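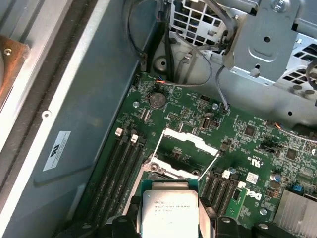 Report on the Plusteo Bench Service

1. Background

The Office of Public Equipment at Clisten received the Plusteo Bench Service on trial terms in the autumn. The supplier, Horgan, proposed that a single arm could take over the removal and seating of processors in desktop towers awaiting repair or reuse. The Office held 776 such towers at the time. They had come from schools, from the county court, and from the closed hospital at Tremness, and they stood in the lower store on shelves built for library books.

The undersigned was asked to observe the service, to record its conduct, and to advise on purchase. The undersigned had performed this same work by hand at Bench 2 for a long period before moving to the review staff. This was stated to the Director in writing. The Director replied that it was considered an advantage.

2. Conditions of the Trial

Each tower was to be laid on its side with the interior open to the arm. Staff were permitted to place the tower and to take it away. Staff were not permitted to touch the processor at any time between those two acts. Horgan asked for this rule and the Office agreed to it.

The rule proved harder to keep than expected. On the first morning the undersigned reached toward a raised lever in order to move it a little farther back. The arm stopped. The log for that day contains one line under Interruptions, and the line reads "hand." The Office has asked that the entry remain as written.

The fee was set at 2000 dollars for each month of service, with the arm, its table and all fixtures remaining the property of Horgan. The Office was to supply power, floor space and one chair. The chair was for the observer.

3. Conduct of the Work

The observer's duty was to sit and to write. The first pages of the observer's book are full. They record the tower number, the label on the processor, the angle of approach, and a number of opinions that were later struck out at the request of the Director. The later pages are shorter.

A person seating a processor holds it by its edges, looks for the small mark at the corner, and lets it down level. A person also holds their breath. The undersigned had not known this to be a habit until the second week, when it was noticed that the observer was holding a breath on behalf of the arm, and letting it go when the fingers opened.

The arm did not hurry. It also did not slow down when the part was an expensive one. A processor from the county court was carried in the same manner as one from a school, and the same manner was used for a part that had already been marked for scrap by mistake. The undersigned found this difficult to put in the column marked Quality of Handling and in the end wrote "even."

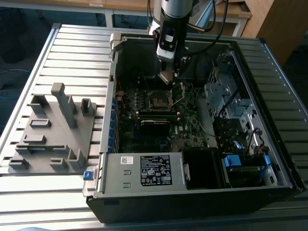
Plusteo Bench Service at Clisten: the gripper above the open tower, with the processor socket empty.

4. The Matter of the Hospital Tower

The Director has asked for a full account of this matter, and it is given here.

Among the towers from Tremness was one that the undersigned knew. It had stood at the admissions desk. It was serviced by hand at Bench 2 in a December some years ago, during a snowfall that closed the bridge, and it was sent back the same night on the last truck because the hospital had no other machine at that desk. The undersigned had seated its processor with cold hands and a poor lamp. One pin was bent in the attempt and was straightened with the tip of a sewing needle. The repair was not recorded. There was no time to record it, and afterward there was no wish to.

The tower came up in its turn. The observer was not required to say anything about its history, and the conditions of the trial said nothing about pins straightened with needles. The tower was placed. The arm went down into it.

The undersigned considered stopping the work. A red button is fixed to the table leg for that purpose and any member of staff may use it. To use it would have required a reason in the log, and the reason would have been a confession to a fault that had caused no harm that anyone knew of. The undersigned sat in the chair with the book closed.

The arm held still above the socket for longer than was usual. The Horgan manual states that such a pause means the arm is comparing what it sees with what it has been shown before. The manual does not say what is done with the difference. The arm then drew back, and the screen beside the table showed the words "Pin field: prior repair. Sound. Continue?"

The observer was not permitted to answer. A clerk was called down from the front office. The clerk read the screen twice and asked who had made the repair. The undersigned said that it had been made at Bench 2. The clerk, who had come to the Office after Bench 2 was closed, wrote down "Bench 2," pressed Continue, and went back upstairs.

The work was finished without further incident. The tower started when it was tested, and its clock was wrong by a great many years, as is common with machines that have stood without power.

5. Findings

The service did what Horgan said it would do. Over the 1000 hours of the trial it damaged no sockets. It stopped when it should have stopped. On two occasions it refused a processor of the wrong type that staff had set out for it, and on both occasions it was right.

Certain shortcomings must be noted. The arm cannot be told that a tower is wanted sooner than the others, except by a person moving that tower to the front of the shelf. The screen is set too low for a seated observer. The manual is poorly bound, and its pages on cleaning have come away.

It is also noted that the service keeps a record of every socket it has looked into, including the marks left there by earlier hands. Horgan describes this as a feature. At the request of the undersigned, the record for the Tremness towers was printed and placed in the file. It runs to many sheets. It lists 41 words of remark in a column that the supplier had expected to remain blank, and the word used most often is "sound."
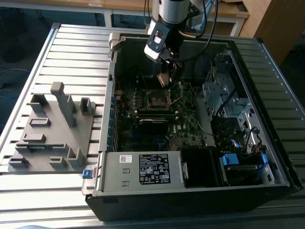 6. Advice to the Director

It is advised that the Office take the Plusteo Bench Service on a yearly basis, at the fee stated, with a new binding for the manual.

It is advised that the rule against touching the processor be kept.

It is advised that the chair be kept as well. Horgan has written to say that an observer is no longer needed once the trial has closed, and that the space could hold a second rack of finished towers. The undersigned has read this letter with care. The towers in the lower store were worked on by people before they were worked on by the arm, and from time to time the screen will ask a question about one of them. It would be of use to have someone sitting near who might know the answer and who is permitted to give it.

The undersigned is willing to be considered for that post. The loss of grade is understood.

Submitted at Clisten, 22nd December.

Note added by the Director's office: Purchase approved. Binding approved. The question of the chair is held over until the new year, and the chair is to stay where it is in the meantime.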